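Teaching by hand, part 2: spoons into the caddy

You'd think picking up a spoon would be beneath a robot. Clurkar needed 369 demos before it stopped insulting ours.

Set the caddy toward the back of the table and scatter the cutlery in front. Squeeze the trigger slowly.
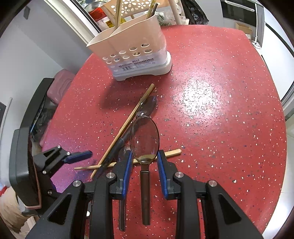
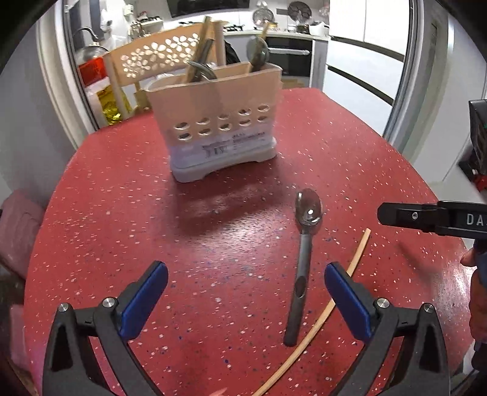 Spoon practice on the red table, caddy behind.

Close on the handle, lift, pause, then lower it in. If you fumble, keep the take only if you recover smoothly. Swearing is not recorded as an action.

Move the cutlery every 12 takes, or the robot will learn your table by heart.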